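Subject: Re: [kerkley-sewing] Bucket hats, washing and the brim problem

On September's thread, someone wrote:

> I've got the loan hats back from the Wekusine market stall and they look like they've been slept on. Nine of them, all cotton. Do we iron the brims, or is that asking for trouble? Also, is anyone attached to the old pattern? The brim on mine has the structural integrity of a pancake.
>
> Hajar Bensaid

Hajar,

I am attached to the old pattern, having drafted it, but I'll try to be brave.

The pancake problem is mostly a stitching problem. The first batch had four rows around the brim, spaced according to how much I wanted my tea. Four rows will hold the layers together and do nothing else for you. If you want a brim that stands up to a Kerkley summer, you need the rows close together, all following the outer curve, and you need to keep going well after it has stopped being fun. Grey twill is forgiving about thread colour. It is not at all forgiving about wobbles, as anyone who bought from the first batch can confirm.

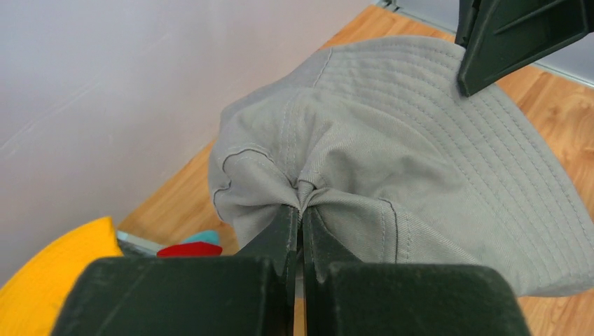
What needle should we use for the brim rows?

A size 90 universal, and a new one, because by the time you've been round a brim that often the old one is basically a nail.

As for washing: cool water, a bit of Jiteck soap, and no tumble dryer, whatever the person at Filali Fabrics told you. Pull the brim into shape while it's damp and leave it on an upturned bowl overnight. I used the good salad bowl and have been spoken to about it.

Iron the brim from the inside edge out, in short presses. Don't drag the iron, or the topstitching will pucker and you'll be back to pancake. The crown panels I wouldn't bother with. Cotton twill creases if you look at it sideways, and the buyer will have it scrunched in a glovebox by lunchtime anyway.

The revised pattern piece is on the shelf with the interfacing, in the envelope marked BRIM NEW — please don't put it back in the one marked BRIM. Cut two on the fold, and mark the centre back before you unpin anything.

I can take four of the nine if you drop them off before the next meet-up. Bring your own bowl.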